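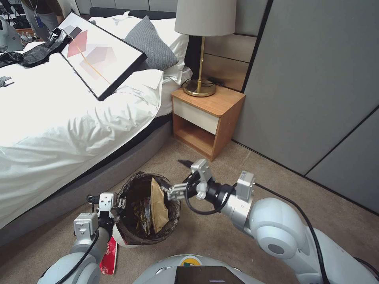

Fig. 4 Bedroom bin, lined, on the carpet

4. Clearing floor litter and changing the bin liner

These steps apply to guest bedrooms at Drondley, including those with a sofa bed. The supplier's leaflet says a Tarnness liner "stays put all day". We have our doubts, so please follow the steps as written.

4.1 Stand the bin on the carpet in the open part of the room. Leaving it wedged beside the bed is supposed to save time. It mostly means wrappers down the side of the mattress.

4.2 Fold the top of the liner outward over the rim, all the way round. Push the base of the bag down with your fist.

4.3 Put glass in first and lower it to the bottom. Wrappers and other light packaging go on top.

CAUTION: Never press rubbish down by hand. A bottle can be chipped under the paper, whatever it looks like from above.

4.4 Hold the rim with one hand and drop each wrapper over the middle of the opening with the other.
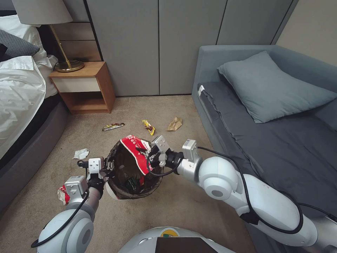 4.5 Work outward from the bin and finish at the sofa bed. Check along its front edge, where paper bags tend to end up. Flatten any cup or food carton before it goes in – they take up more room than you'd think. The liner is sold as "extra large", a claim we would not lean on.
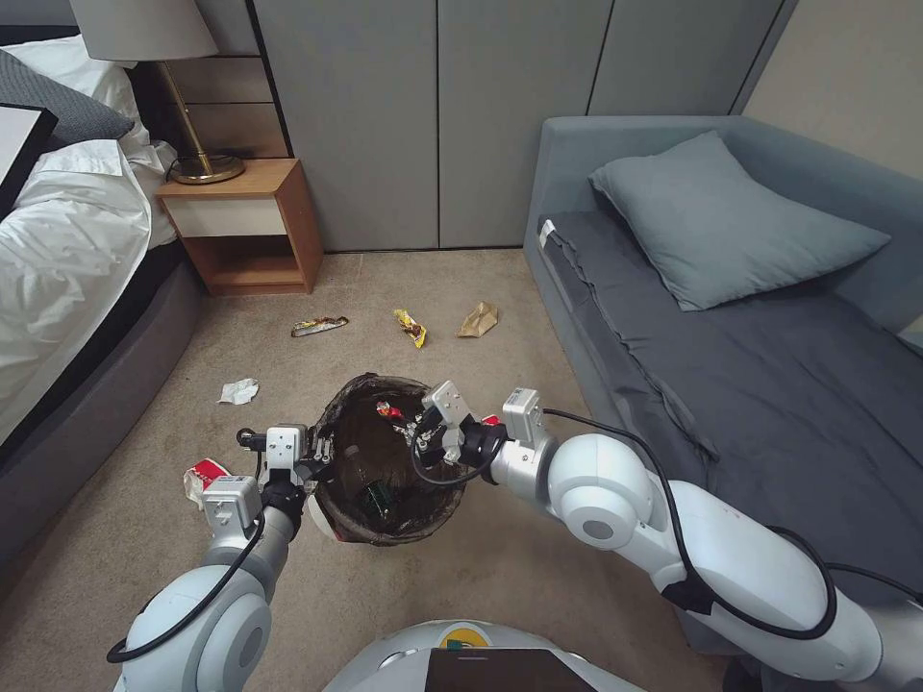

Chocolate and chip wrappers often hold crumbs, so pick them up with the open end facing up. Vacuuming first and picking up later is a shortcut we've seen recommended. We don't recommend it.

4.6 Check the liner again when the floor is clear. If the fold has slipped on one side, pull it back over the rim before moving the bin.

NOTE: A second liner underneath is said to prevent leaks. Hamisi Kariuki tried it for all of September and found no difference. Use one. Reorder under stock code 3123.
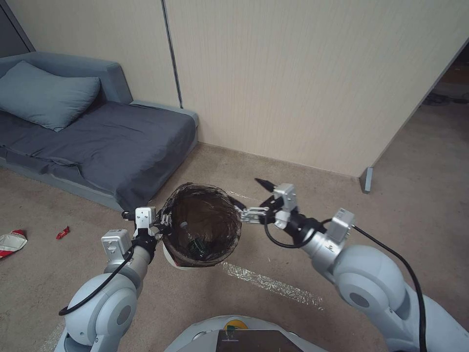

4.7 Tie off the liner if it is more than half full, lift it straight up and fit a new one as in 4.2.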